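Sechzehn Teile pro Fach

Janaína Lopes leitet bei Kostov die Endkontrolle für glasierte Ware. Ihr Arbeitsbereich umfasst 40 Quadratmeter, eine Lagerzone und mehrere Prüfplätze. Im April hat die Abteilung den Ablauf für Schalen neu geordnet. Yurii Moroz, zuständig für die Verpackung, saß beim Gespräch mit am Tisch.

Früher wurde zuerst die Innenseite beurteilt, dann der Rand, zuletzt der Boden. Lopes hat die Reihenfolge umgekehrt. »Die meisten Reklamationen kamen vom Fußring«, sagt sie. »Ein Grat am Ring verkratzt die Tischplatte. Das merkt der Kunde am ersten Tag.« Von 2.436 geprüften Schalen der Serie Cakance wurden 73 ausgesondert, der größere Teil davon wegen Fehlern an der Unterseite.

Geprüft wird bei Tageslicht, soweit es reicht. Kunstlicht verschiebt nach Lopes' Erfahrung vor allem die Grüntöne. »Unter der Röhre sehen zwei Brände gleich aus, am Fenster sind es zwei verschiedene Farben.« Fingerabdrücke auf der Glasur werden nicht als Mangel geführt, müssen aber vor dem Einlagern entfernt sein. Gestrickte Handschuhe sind zulässig, beschichtete ebenfalls - die Wahl bleibt den Mitarbeitern überlassen.

Für Moroz beginnt die Arbeit nach der Freigabe. Die Schalen kommen mit Zwischenlagen aus Papier in Fächer zu je 16 Stück. »Gestapelt wird nur gleicher Durchmesser. Sonst liegt die Last auf der Wandung statt auf dem Ring.« Die Kartons liefert Nechyporuk, der Versand läuft über das Lager Treradcombe.

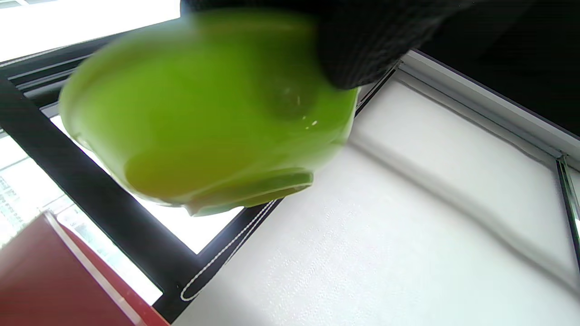 Grüne Schale, Unterseite mit Fußring.

Offen ist die Frage der Farbmuster. Lopes möchte je Brand eine Referenzschale zurückbehalten, Moroz fehlt dafür der Regalplatz. »Ein Fach könnte ich räumen«, sagt er. »Mehr geht vor der Inventur nicht.« Lopes will zunächst mit den grünen Glasuren anfangen, bei denen die Abweichungen am größten sind.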